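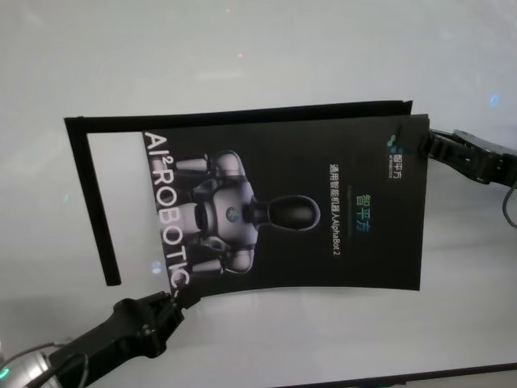

Both grippers on an AlphaBot 2 folder, front page toward the camera.

Vilden will rent you a robot that picks up brochures

Vilden, the Rudcombe automation outfit best known for a label peeler that peeled most labels, has started taking orders for Conden, a rental service aimed at people who have a lot of printed paper and would like somebody else to hold it. For $498 a month a shop gets two arms, two grippers, a set of cameras and a login. The table is extra.

Conden is pitched at small print finishers, mailing rooms and trade show suppliers, where a surprising amount of the day goes into lifting a folded thing, turning it over and putting it down again. Large plants have had machines for this since before most of us were born. Those machines want the same sheet all day and sulk when it changes. Vilden says its setup can be switched from one piece to another by showing it the new one and walking the arms through the moves by hand, after which the customer is invited to go and have lunch. A long lunch, going by the brochure about the brochures: a new item can take up to nine hours before the arms are left to get on with it.
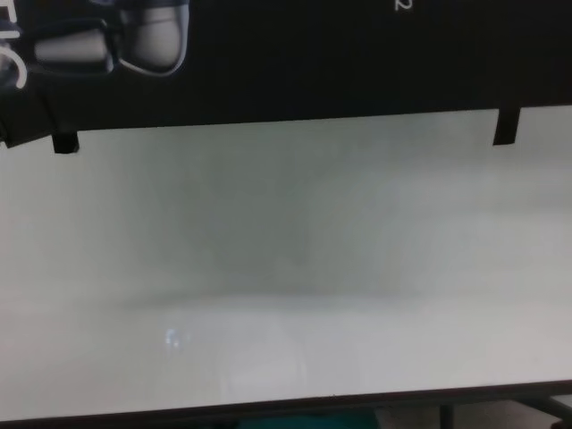

The gripper at upper left is printed on the black panel.

The first customer on the books is Ghauri, a print finisher a few streets over from Vilden's workshop, which has had a trial unit since July. Ghauri gave it the jobs its own staff had been quietly leaving for each other, mainly glossy folders and anything with a dark coating that shows thumbprints. The grippers don't leave thumbprints. They did leave a small dent in the corner of the first batch, and Vilden has since sent over softer fingertip pads, included in the monthly fee after what we gather was a short conversation.

Ghauri's numbers for the trial are modest and, to the company's credit, it handed them over anyway. Out of 200 folders put in front of the arms on the last day of the trial, 123 were lifted, opened and laid flat with no help. The rest needed a hand, in most cases to peel apart two pages that had decided to stay together. A person at the next bench does the same job without a login. The person, on the other hand, would prefer not to, and Ghauri has signed on for a full year.
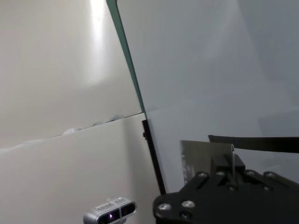

Photo courtesy of Vilden

What the fee covers deserves a slow read. Setup is included within Rudcombe and billed by the mile outside it. Training on the first three items is included, and the fourth onward comes out of a block of prepaid hours that expire at the end of each quarter whether or not you have thought of anything for the arms to pick up. Replacement pads are free. Replacement fingers are not. There is a clause about coffee, and it is longer than the clause about data.

The data clause, for those who skip ahead, lets Vilden keep the camera recordings and use them to improve the service for everyone. Customers who print confidential material can opt out for a higher rate, or they can do what Ghauri does and save the tax forms for the humans.
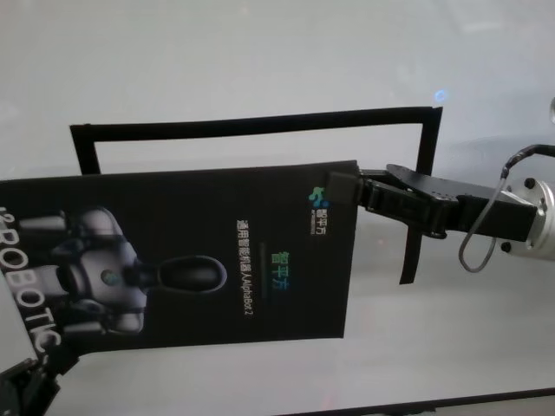
Folded stock is the hard part of all this, and Vilden doesn't pretend otherwise. A stiff card stays where you put it, while a folder has opinions. The Conden guide recommends taking a folded piece by opposite corners and keeping it clear of the table, so that neither half can drag, and a black brochure with a robot printed on it gets exactly that treatment: one gripper at the upper right, the other at the bottom left, paper hanging between them. The guide then spends two pages on what to do about the middle, where a glossy sheet likes to bow. Pull too hard and it creases. Pull too little and you have a hammock.

We asked whether the arms could also put folders into envelopes, that being the next thing any mailing room would want. Vilden calls this "on the list." The list was not made available.

Conden is open for orders now, with delivery in six weeks and a minimum term of three months. Units ship in two crates and run on an ordinary wall outlet. Prospective customers can bring their own paper to the Rudcombe workshop, mornings only, and watch the arms have a go at it. Visitors are asked to bring at least a dozen copies of each piece and not to expect all of them back in the same condition.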